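# First orchestra concert ever, Hurkville Philharmonic in December. How do I get ready?

**mapleandrye**

Hi everyone! I'm 43, I've never been to a live orchestra concert, and my sister-in-law just gave me a ticket to the Hurkville Philharmonic's December program. I'm so excited I've already looked up the parking. The second half is the Ramanauskas Symphony No. 2, and before the break there's a short new piece by a local composer plus a cello concerto.

My problem is that I know nothing. I grew up on country radio and played the triangle in third grade. The ticket says row R, seat 23, at Amley Hall, and it starts at 7:30. What I'd love to know:

- Should I listen to the music ahead of time, or go in fresh?
- When do I clap? I've heard there are rules.
- What do people wear on a Tuesday night?
- Is row R any good?
- There's a talk beforehand at 6:45. Worth going, or will it be over my head?

Any help is welcome, even if it's just "calm down, you'll be fine."

---

**Carleen Baxter**

Oh, what a program to start with! I sang in the Philharmonic's chorus for years and I still go to almost everything, so let me take these in order (more or less).

Listening ahead: yes, but don't make it homework. For the Ramanauskas, put the slow movement on while you cook a couple of times in the week before. It's the third of four. There's a tune in there that starts way down in the violas and gets handed to the horn, and if your ear already knows it, you'll get goosebumps when it comes back in the finale, very loud, with the whole brass section standing on it. I heard it from the balcony the last time they played it and I grabbed a stranger's arm. She was very nice about it. The new piece you can't hear ahead anyway, it's a first performance, so enjoy that! You and the critics will be in the same boat.

Clapping: the usual custom is to wait until the whole piece is over. The concerto has three movements and the symphony has four, and there will be little silences in between where people cough and shuffle. The easy way is to watch the conductor. Arms still up, it's not over. Arms down and the conductor turns around, clap your hands off. At the end of the concerto's first movement somebody nearly always claps, it ends with such a bang, and I've seen soloists grin at it. Don't worry if it's you.

Clothes: Tuesday is the most relaxed night of the run. You'll see a few suits from people coming straight off work, plenty of nice jeans, and a student or two in sneakers. I'd think more about warmth than about looks. Amley Hall is an old building and the air comes down from the ceiling vents, and it lands right on the back half of the main floor. 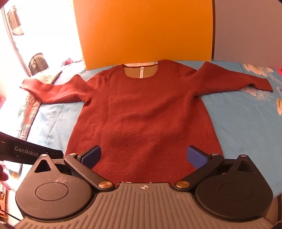 So go for layers, and nothing that crackles or jingles when you move. Nylon jackets are the worst for that, they make a noise every time you breathe. There's a coat check to the left of the main doors, and it's free, but the line after the concert is long. I usually fold my coat under my seat and get out to the lot ahead of everybody.

Row R: I love row R! The main floor has 672 seats, and with the balcony it comes to 843, so it's a small hall and there isn't a truly bad spot. R is far enough back that the sound has blended by the time it reaches you. Up front you mostly get violins. Seat 23 is toward the right side as you face the stage, so you'll have a great view of the cellos and a straight line to the soloist's face. You won't see the pianist's hands, if there's a piano in the new piece, but you can't have everything.

The talk: go, go, go. It's in the upstairs lobby, it lasts half an hour, and they play bits of the music on the piano as they talk. No one will quiz you. Get there by 6:30 if you want a chair.

Please come back and tell us how it went!

---

**brasshound**

Go in fresh. I never listen first and I've had a great time for over 6 seasons. You only get to hear a symphony for the first time once!

Park behind the bank, not in the hall's lot.

---

**tess_in_the_pit**

Second oboe in a different orchestra here, and I'm thrilled for you. I agree with nearly all of what Carleen wrote, with a small correction: in the Ramanauskas the third movement runs straight into the fourth with no pause. If you're counting movements to know when it's done, you'll come up one short and sit there waiting for more while everyone else is on their feet. I did exactly that as a teenager.

If you do want a recording, the one by the Istero Quartet that comes up first in searches is an arrangement for strings. It's lovely, but it leaves out all the brass and the timpani, and you'd get quite the wrong idea of how big the piece is. Look for one with a full orchestra.

A few more bits:

- Get there early enough to hear the players warm up on stage. It's a glorious mess of noise and you can pick out scraps of what's coming.
- When the oboe gives the tuning note, that's the A. Listen for how the whole room settles. (I'm biased!)
- Unwrap your cough drops before the slow movement.
- The break is 20 minutes and the line for the upstairs restroom is shorter.

---

**mapleandrye**

You people are wonderful, thank you! I'm going to the talk, and I've listened to the slow movement twice. I think I found the horn part. Is it the bit right after everything goes very quiet and there's just plucking?

---

**Carleen Baxter**

Yes!! That's the one. Wait until you hear it in the room.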